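Flornwood Workshop Releases Plans for Etia, a Walking-Pace Path Rover Built on Shared Benches

FLORNWOOD, 1 April 2025 – The Flornwood shared workshop has released the full build files for Etia, a four-wheeled outdoor rover designed for paved paths, decks and footbridges. The release covers chassis drawings, wiring diagrams, firmware, the parts list and the driving logs recorded in February. All files are free to download and may be modified for noncommercial use.

Etia was designed by Holger Lindholm and assembled by workshop members on evenings and weekends. It uses a welded steel base, two hub motors at the rear, two free-turning casters at the front and a single forward camera on a short mast. Loaded with its battery, the rover weighs 60 pounds. Every part can be made or fitted with tools found in a typical home garage, except for the base, which needs a welder and a flat table.

The control software runs on one small computer mounted in a sealed box over the rear axle. It estimates the direction of the path by finding the long straight edges on either side and steering toward the point where they meet. The method needs no map and no satellite signal. It was chosen for narrow crossings, where steel overhead and alongside can upset a compass and where a position error of a few feet is too large.

"A sidewalk with grass on both sides is a fairly easy case, and we had that working on the first version," said Lindholm. "A bridge has posts, diagonals, gaps and a curb, and each of them produces a line. Most of the firmware work went into deciding which lines to throw out." 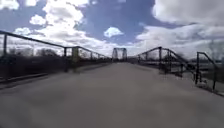

The edge finder rejects any line that does not hold for 9 consecutive frames. Lines that pass this check are weighted by length, and the longest pair sets the heading. If only one side is found, the rover holds its last heading at half speed. If neither side is found, it stops and waits for the operator, who carries a handheld remote with a stop button. The stop circuit cuts motor power directly and does not pass through the computer.

Vibration remains the main source of error. The first camera mast was aluminum tube clamped at a single point, and joints in the paving were enough to set it swinging. The current mast is bolted at two points and sits on rubber washers. Nearby objects still blur at full speed, so the edge finder gives more weight to the distant part of each line. Builders who want sharper close-range images can shorten the exposure in the settings file, at the cost of poorer results at dusk.

The motor brackets follow a pattern drawn by Radonjić, a small machine shop in Wamwood, which has agreed to let the drawing be shared with the rest of the files. The brackets can be cut by hand from flat bar. A drilling template is included at full scale and should be printed with page scaling turned off.

The release also contains 1,633 labeled still images for builders who wish to test changes to the edge finder at a desk before driving. Parts for one rover cost $700 at the workshop's most recent order, not including the battery charger.

Known limits are listed in the notes supplied with the files. Etia should not be driven in rain, on loose gravel or on public roads. It has no means of detecting people or animals, and an operator must walk with it at all times. Local rules on powered devices vary and should be checked before any run on a public path.

Work on the next version has started. Planned changes include a wider front axle, a quieter motor driver and a second camera facing the rear.

Build files and printed instruction sets are available at the Flornwood workshop front desk during open hours. Press questions should be addressed to Holger Lindholm, Etia project, Flornwood.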